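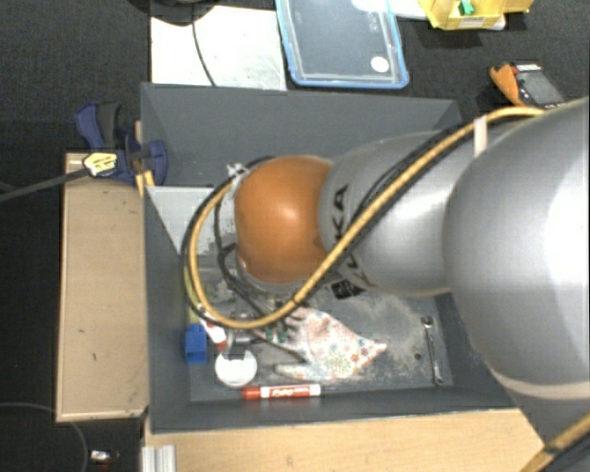
A customer of the Sanholm store wrote to ask whether everything really has to be sorted before drop-off, or whether small household things can share one bin. They can share a bin. The answers below cover the rest.

What can go in a mixed bin?
Small, clean items: cloths, gloves, blocks, capped tubes, toys. Anything longer than 30 inches goes to the Juleck counter.

Do fabrics need to be folded?
No. Crumpled is fine. Please shake out crumbs and sand first.

Can I bring tubes that still have something in them?
Yes, if the cap closes tightly. Put leaking tubes in a zip bag — one tube per bag.

Is there a weight limit?
Each bin holds up to 30 pounds. You may bring 2 bins per visit.

Do you take floral or patterned cloth?
Yes. Color and pattern make no difference.

How long do you keep things I left by mistake?
10 days. Call the Tumel desk and give your bin number. Bins are numbered 1 to 192, and the number is on your receipt.

Can I get my own bin back?
Bins belong to the store. If you bring items in a box or bag, we empty it and return it at the counter.

Are the hours different in winter?
From November on, drop-off closes an hour earlier.

Last updated February 2024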